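Setting Up Cable Slack and Gripper Alignment on a Two-Arm Table Cell

I get more mail about cables than about anything else on this site, and I love it, because cables are where a two-arm cell either runs all week or drives you up the wall! So this page is the full routine I use on our bench cell at Mondska, start to finish. Set aside a morning the first time. After that you'll fly through it.

You need a 4 mm hex key, hook-and-loop straps (the soft kind, please don't use zip ties on anything that moves), a small steel ruler, a roll of masking tape and a marker.

Step 1. Power down and check the base plates

Bring both arms to their rest pose, shut down from the controller, then switch off at the strip. Go around every plate bolt with the hex key. If one turns, back it out, clean the threads, and put it back in with a drop of medium threadlocker. A base that shifts by a hair at the plate shifts by a lot more out at the fingers, and you can chase that error for days thinking it's calibration. I did. Two weeks!

Put a tape flag on each plate with the date you checked it. Mine both say 3 Sep 2024 right now.

Step 2. Find the worst pose

This is the fun part. Power up again, put one arm in hand-guiding mode and move it slowly to the spot where the gripper cable is pulled tightest. On most arms it's the far reach with the wrist rolled all the way over, but try the odd corners too, like reaching back across the body of the arm with the gripper pointing down. Write down the joint angles. Do the same with the other arm. The two sides are almost never mirror images, so please don't copy the numbers across.

Step 3. Set the slack

With the arm parked in its worst pose, the cable should still have a soft curve in it. I leave 20 mm of extra length past the point where it would go straight. Strap it at the forearm first, then at the wrist, and leave the section between free. 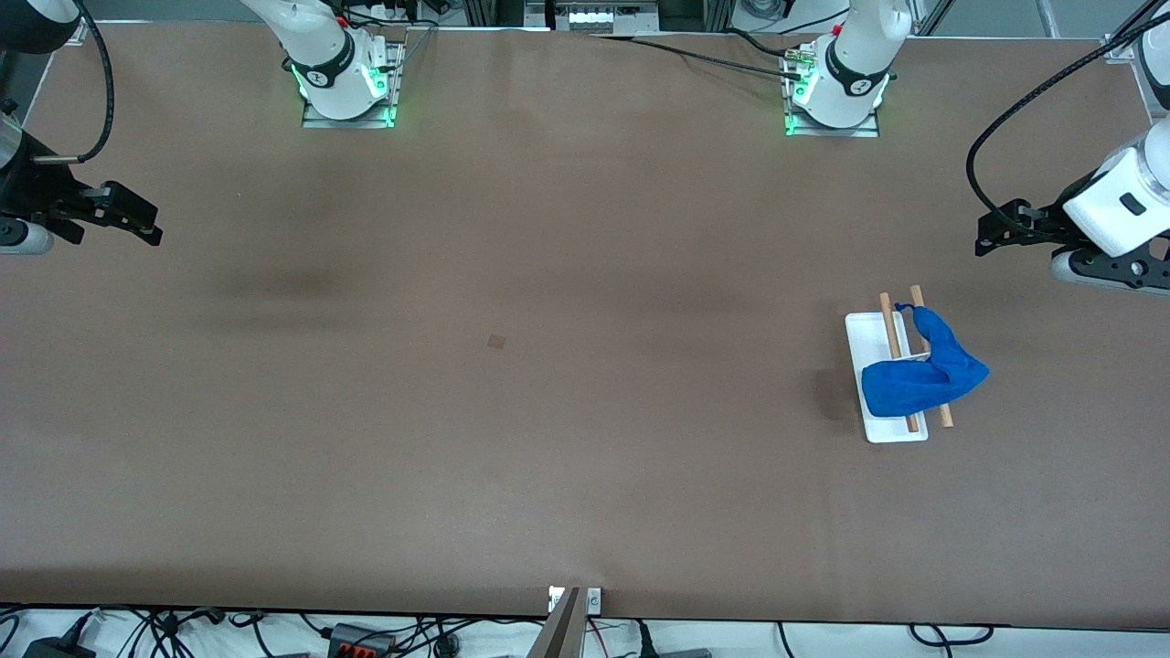 Gripper cables come in two styles, coiled and plain, and they want different treatment. A coiled one looks after itself on the long reaches but it tugs, all the time, so give it a strap close to the gripper and let the strap take the pull instead of the connector. A plain one needs a big lazy arc. We have one of each, so the coil loops up off the right gripper, while on the left the thick cable comes over in an arc and down along the side of the gripper to the fingers. Check that the arc stays outside the fingers when they're fully open, and that it doesn't flop down in front when the wrist rolls.

Step 4. Square the fingers

Close the gripper on the steel ruler and look across the faces. If light shows at one end, loosen the finger screws a half turn, close gently on the ruler again, and snug the screws down with the gripper still closed. Then open and close it a few times and look again. Repeat on the other side.

Step 5. Run it slowly

Write a loop that visits your worst pose, the rest pose and a couple of working spots, and run it at low speed for 200 cycles. Stay with it and keep a hand near the stop. Listen! A strap that's rubbing makes a dry little tick once per cycle. When it finishes, wiggle both connectors, look for shiny spots on the cable jackets, and move any strap that has crept.

If all that is good, go up to normal speed and get back to the interesting work. I repeat steps 1 and 5 every month and the whole routine whenever a cable or a gripper gets swapped. Our last coiled cable lasted 827 hours by the controller's clock before the jacket started to crack, and I'd like to beat that with this one.

Comments

Karthikeyan Rajan
Tried step 2 on our Vanemley cell and the worst pose was nowhere near where I'd guessed. Do you restrap at the forearm if you change the home position?

Pavithra Chacko (author)
Yes, always! New home means new worst pose, so go back to step 2 and redo the straps from there.

dornia_bench
What width strap are you using at the wrist? The wide ones catch on our housing.

Pavithra Chacko (author)
The narrowest I can find, and I put the tail on the side away from the fingers.

kmw
Fingers were out on one side only. Ruler trick fixed it, thanks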